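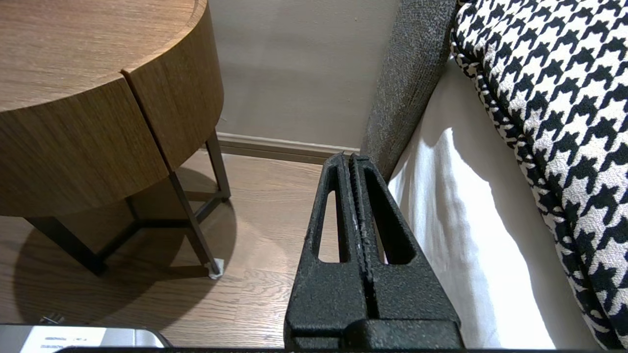
Vol. 13, p. 1163

**Wrist-view planning** is a method in robot control software in which the motion of an arm is chosen from images taken at the wrist or gripper, with no complete model of the room. It is used mainly for mobile manipulators in furnished interiors, such as the gap between a side table and a bed or sofa.

## Self-masking

The gripper's own fingers occupy a fixed part of every wrist image. Planners remove them with a stored mask, one per finger opening width. Fingers with cutouts complicate the mask: floor or fabric visible through a slot is valid scene data, and a mask drawn to the outer outline discards it. The Trarus toolkit stores slots as separate regions and passes their pixels to the depth estimator at reduced weight. Scuffs on a dark coating can be misread as distant texture if the mask is too tight.

## Clearance estimation

Surfaces are sorted into rigid and compliant classes. Wood, metal legs and walls are rigid, and receive a hard margin. Hanging sheets and cushions are compliant, and contact is allowed up to a force limit. Bold repeating patterns such as houndstooth are a known source of error in stereo matching, where one check may be paired with its neighbor. Shadows under furniture produce the opposite fault, a lack of matches, and are treated as unknown space.

Thin table legs are handled by a line detector that runs before the main segmentation. Hostau, an open planner, extends each detected leg to the floor plane and inflates it into a capsule.

## Software structure

A typical stack has a perception node, a local map and a trajectory optimizer. In Ondieki, the local map is limited to 300 cells per side and is rebuilt when the arm base moves. The optimizer returns a path of at most 134 waypoints; longer requests are split. Verklow, a replay tool, reads the logs of all three nodes and steps them against one clock.

## Limitations

The camera cannot see behind the fingers, and the view narrows as the gripper enters a gap. Most planners keep the last map built outside the gap and lower the speed limit as its age increases.

**See also:** Hand-eye calibration; Occupancy grid; Visual servoing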